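Who Notices the Sign? A Student Report on Advertising Recall at Drerkbridge Tram Stops

Project report, Media and Communication, second year

1. Why we picked this

Our group wanted to do something about advertising that we could test with our own feet and clipboards. Everybody in the course was looking at social media, and we love social media too, but the tram stops in Drerkbridge have some of the boldest poster work in the region and hardly any student project has touched it. Two campaigns were running side by side in April: one for Drorska, a brand of bottled iced tea, and one for Muraria, a chain of shops selling reading glasses and sunglasses. Both were made by the same small agency, Khunthong, and both used the same poster size. You could not ask for a better pair to compare!

The question we settled on was simple. If a person waits at a stop for a few minutes with a poster right beside them, what do they remember when they get on the tram?

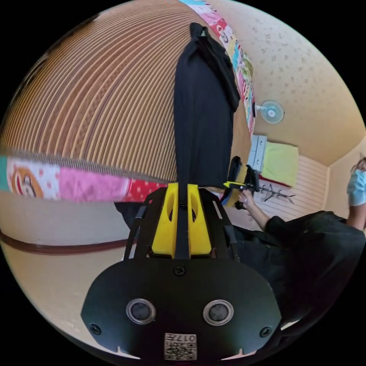 Page last changed: 2018-09-21

2. The two campaigns

The Drorska poster has one bottle, one word ("Colder") and a lot of pale blue. The brand name is small and sits at the bottom right. Khunthong told us by email that the client had asked for a bigger logo twice and had been talked out of it both times.

The Muraria poster does nearly the opposite. It has a full sentence set in very large blurry letters, and you only get the joke when you reach the last line, which is sharp: "Easier now?" The store name is big and centered, with the opening hours under it. In our first class discussion most of us said the Drorska poster was the better ad and the Muraria one was a bit corny. We wrote that down as our guess before we collected anything, and we are glad we did, as you will see in section 4.

3. How we did it

We asked people questions as they boarded or just after they sat down. The first question was open: "Was there an ad at the stop where you got on?" If they said yes, we asked what it was for, and then what it said. Only after that did we give them a list of brand names to choose from. Our instructor was firm about this order and she was right. Once a person has heard the name, you can't get the unprompted answer back.

In total we approached 951 passengers, and about 400 of them agreed to talk. After taking out people who had been at the stop for less than a minute, and forms we couldn't read (our handwriting on a moving tram is terrible), we had 300 usable interviews, split evenly between the two posters. 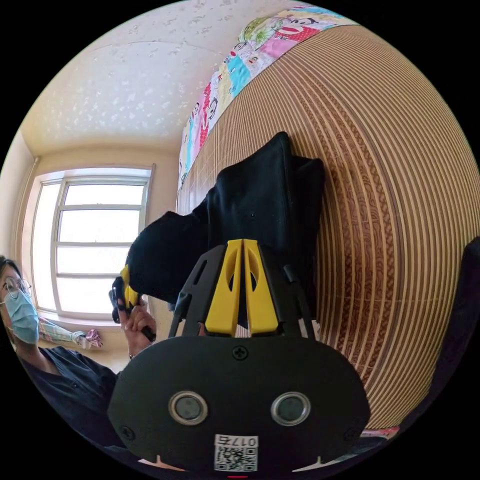

We also kept a short log for every session with the weather, how crowded the stop was, and whether the poster was lit. At first this felt like busywork. By the second week it had become the part we argued over most, in a good way, as the crowded stops were giving us such odd answers. When a shelter is full, people stand with their backs against the poster. They are closer to it than anyone and they have no idea what it says.

4. What we found

Muraria won, and by more than any of us had guessed. On the open question, passengers at the Muraria stops named the brand far more often than those at the Drorska stops. Many could repeat the last line word for word. A few people did the joke for us, squinting and all, and those were some of our favorite interviews.

Drorska is the more interesting case. Plenty of people remembered the poster. They remembered the blue, they remembered a bottle, and one man told us it had made him thirsty. But when we asked what it was for, we got mineral water, lemonade, beer and a refrigerator store. So the picture worked and the name got lost. With the list of brands in front of them, a good number then picked Drorska, which suggests the name had gone in somewhere and needed a push to come out. 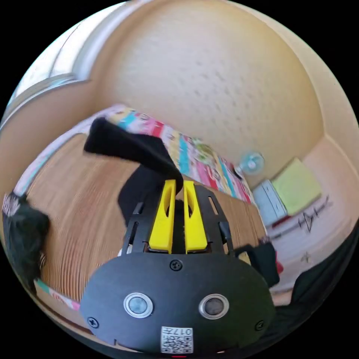
Color came up in our follow-up talks much more than we had planned for. We had only one question on it, right at the end, and people kept going – they had opinions on every shade in the shelter. What they described was mostly contrast, the way one strong color jumps out when all the rest is dark. Neither campaign used contrast like that. Drorska's pale blue stood out at unlit stops and faded badly at the lit ones, and our logs back this up for every session after dark.

5. What we would change

We should have rotated the interviewers. The same two of us did nearly all the Drorska stops, and it is possible that one of us sounded more bored than the other. We also never asked whether people already shopped at Muraria. Someone who owns a pair of their glasses has a head start, and we can't separate that out now.

We'd also like to go back after the posters come down and see what is left in people's heads a month later. Khunthong has said it would share its plans for the next round of shelter ads, so if another group wants to take this over, please do. The question sheet and the blank log are in the appendix, and the coding guide for the open answers is with them.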